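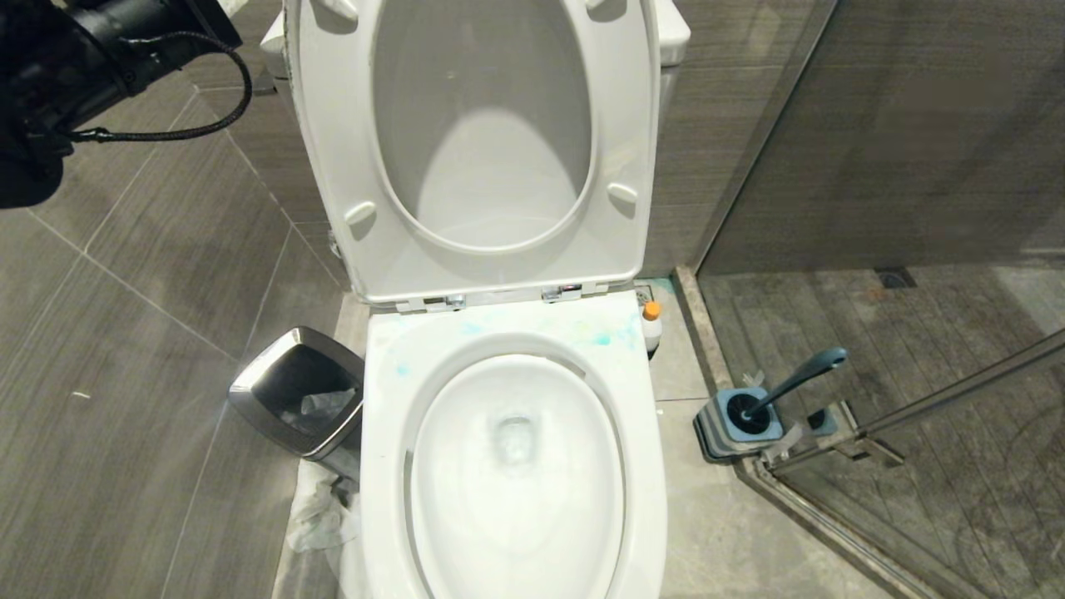 How often does a guest bathroom need a proper clean if hardly anyone uses it?
Every couple of weeks suits mine, with a quick go at the bowl and the floor in between, plus one more round the night before company comes.

Bathroom Week at the Tam Street House

Welcome back to the gallery! This is the small bathroom off the hallway, the one I kept putting off while I fussed over the kitchen (149 photos of the kitchen, if you haven't been through those yet, and yes, a lot of them are drawers). I gave it one March morning, 9 o'clock until lunch, with the radio on and a mug of coffee parked on the hall shelf.

There's only the one picture up top, so I've put my notes under it the way I usually do, a line or two for each thing. Skip to whatever you came for.

The toilet
Lid and seat both up, which is how I like to start. I always forget the underside of the seat and those little white bumpers, and they collect more grime than you'd think. I go over them with an old toothbrush and then wipe the ring from the top down.

The blue stuff
See the light blue and teal smudges on the flat part in front of the hinges? I've tried plain dish soap on marks like those and it was slow going. My neighbor swears by baking soda paste left on for 13 minutes (very exact, my neighbor). I'd start with the paste, a soft cloth and some patience, and stay away from anything scratchy on that shiny finish.

The hinges
Two small chrome ones. A folded paper towel pulled back and forth behind them like dental floss does a lovely job, and a cotton swab gets the corners. Dry them off when you're done or they go cloudy!

The trash can
I love a small stainless can in a bathroom. This size fits beside the toilet without getting in the way of your knees, and with no lid to fiddle with you can toss things in from the sink (my aim is terrible, but still). The liners are the thin see-through kind. I buy the Bramum ones in the big roll and they last me ages.

The bag on the floor
A crumpled white one, right below the can. Plastic bags breed in this house. I've started folding mine into little triangles and keeping 5 of them under the sink, and the rest go back to the store with me.

The tile
Big gray porcelain with a wood-grain look, and the same sort of gray going up the wall behind the tank. I get more questions about this tile than anything else on the site. It came from Drekoten, end of line, and I'm sorry but I don't think they carry it anymore. The pale grout was my choice and I go back and forth on it. It looks so fresh next to the gray, but I'm down there with a brush a lot more than I was with the old dark stuff.

Every speck shows too, and there's a little white one over by the left side in the picture. Sweep first, then mop, going with the grain so you don't leave streaks across it.

The beige strip
Over on the right, along the bottom of the wall, there's a narrow run of beige stone. I use a barely damp cloth there and no vinegar, ever.

Next up is the linen closet, where I'm trying the Grarkov shelf bins everybody keeps writing to me about. Kitchen and laundry galleries are in the menu, and comments are open if you've got a better trick for the blue smudges!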